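Home » Garden how-to » Saving your own broad bean seed

Broad beans are the crop that got me hooked on seed saving, and I still think they're the best place for a beginner to start. The seeds are huge, the pods tell you when they're ready, and one decent row will give you enough for next year with plenty to hand around. My bed at Esurton has been sown from its own seed for 7 seasons now and I get a little thrill every time the first shoots come up!

Choosing your parent plants

Start while the plants are still flowering. Walk along the row and tie a bit of coloured wool around the stems of the ones you like best. I look for plants that stand up by themselves, set pods low down and shrug off rust. Mark at least 6, and more if you have the room – beans from only one or two plants can lose their vigour after a few generations.

Broad beans cross very easily because bees adore them. If your neighbour is growing a different variety over the fence, you may get a mixture next year. They'll still be perfectly good to eat, so don't let it put you off. If you want to keep a variety true, grow just the one, or cover a few plants with fine netting before the flowers open and shake the stems gently each morning to help the pods set.

Leaving the pods alone

This is the hard bit. Stop picking from your marked plants altogether and let the pods go leathery, then black. They look dreadful and visitors will ask what's wrong with them. In my garden they're usually ready in December, when the pods feel papery and the beans rattle.

If a week of rain is coming, pull the whole plants and hang them upside down in the shed with the roots still on. Kalkidan Seyoum taught me that one after I lost most of a crop to mould, and I've done it every wet year since.

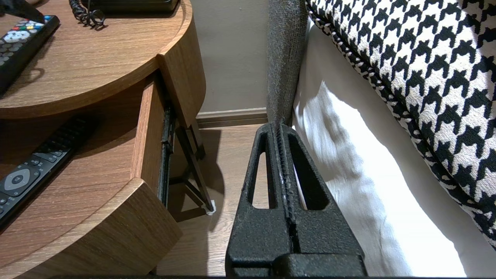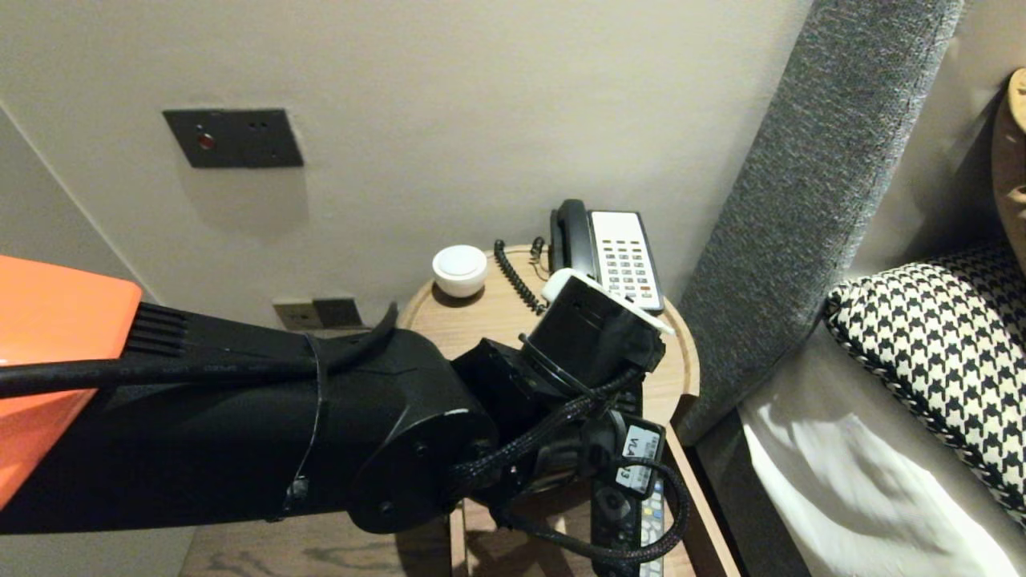 The round bedside table, in both photos.

Shelling and sorting

Shell the pods onto an old sheet. Throw out anything shrivelled, spotted or split, and anything with a neat round hole in it, which usually means a weevil has been at it. Spread the good ones in a single layer on a tray and keep them out of direct sun for a fortnight, giving them a stir whenever you walk past.

To test them, bite one gently. If your teeth leave a dent, they need longer. A properly dry bean feels like a pebble.

Freezing for weevils

Once they're dry, seal the beans in a jar and freeze them for a week. Let the jar come back to room temperature before you take the lid off, otherwise water will condense on the seed. Don't skip the drying and go straight to the freezer, as damp beans will be killed by it.

Storing and labelling

Paper envelopes inside a tin work beautifully. Write the variety and the year on every one, even if you're sure you'll remember. I have an envelope marked "Anong's good ones", from Anong Wannasri at the Drundgate seed swap, and I would dearly love to know what they are.

Kept cool and dark, broad beans stay good for roughly three years, often longer. Before sowing older seed, roll ten beans in a damp tea towel and check them after a week or so. If fewer than half have sprouted, sow thickly and soak the rest overnight first.

Next month: lettuce, which is fiddlier but just as much fun.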